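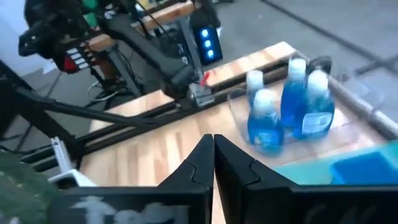
Rental Arms, Week Three: The Bindeck Kit

I promised a few of you I'd write up the Bindeck once we'd had it long enough to have an opinion, and it's 1/4/23 and I have more opinions than I know what to do with, so put the kettle on.

For anyone new, Bindeck is the sorting-and-packing starter kit that Pronell hires out by the month. You get a pair of arms, the grippers, the cameras that go with them, and a login for the software where you teach it a job by showing it. We're a very small outfit in Dronatbridge, filling and boxing cleaning products for holiday parks mostly, and there are five of us on a good day. I'd been eyeing off something like this for ages. Aliki Margaritis, who keeps our books and my feet on the ground, had been eyeing it off too, but from further away.

The job we picked first was bottles in and out of a clear bin. It's the dullest thing we do, and it's the one that gives Rhona sore wrists by the afternoon. Blue liquid, white caps, nothing fancy. I figured if the kit couldn't manage that then I'd send it back and buy everyone a nice lunch with the money.

Setting up took us 11 hours, spread over a couple of days, and I'll own that a fair chunk of that was me reading the wrong booklet. Pronell's phone support was lovely. I got Kenneth McIver both times I rang and he never once sighed at me, even when I'd plugged the second arm into the first arm's port (the labels are tiny, Kenneth, please pass that on). Once the arms were talking to the software, the teaching part was a real pleasure. You guide the arm through the job, it records as it goes, and after a while you let it have a try on its own. Jessie Chisholm turned out to have the best touch of any of us. She goes slowly and doesn't change her mind halfway, which I do constantly.

Now, the grippers. The black fingers that come standard are long and narrow at the tips, and I like them more than I expected to. They get down between bottles standing close together, where a chunkier hand would knock the neighbours over. What they don't love is a shiny round shoulder. Our rule at the moment is to pick by the cap, and the success rate went up as soon as we started teaching it that way.

The clear bin was a headache for the first week. The software had trouble deciding where the walls were, particularly with the morning sun coming across the bench, and it bumped the edge over and over. Struan Strachan put up a blind and that fixed most of it. I'd still like to see Pronell say something about transparent containers in the booklet, and about lighting generally, as it matters far more than I'd have guessed from the brochure.

Speed is where you need to be realistic. Rhona Sutherland can empty a bin while the arm is still having a think. But the arm will do it after we've all gone home, and on our best overnight run it moved 219 bottles with 7 dropped, none of them broken. I was so chuffed I rang my mum.

As for cost, we're paying 2,000 a month with support included, and there's a cheaper plan without it that I wouldn't recommend to anybody on their first go. Ritchie do a similar kit that a few people have asked me about. I haven't used it, so I can't compare, though I'd happily have a look if someone nearby has one running.

We've decided to keep ours for another month. Next up is teaching it to put sponges in with the bottles for the welcome packs, and they're squashy and never sit the same way twice, so wish us luck! If you've tried anything soft with yours, leave me a comment and tell me how you went about it. I'll be back towards the end of April with the sponge report, and hopefully a better colour for that blind.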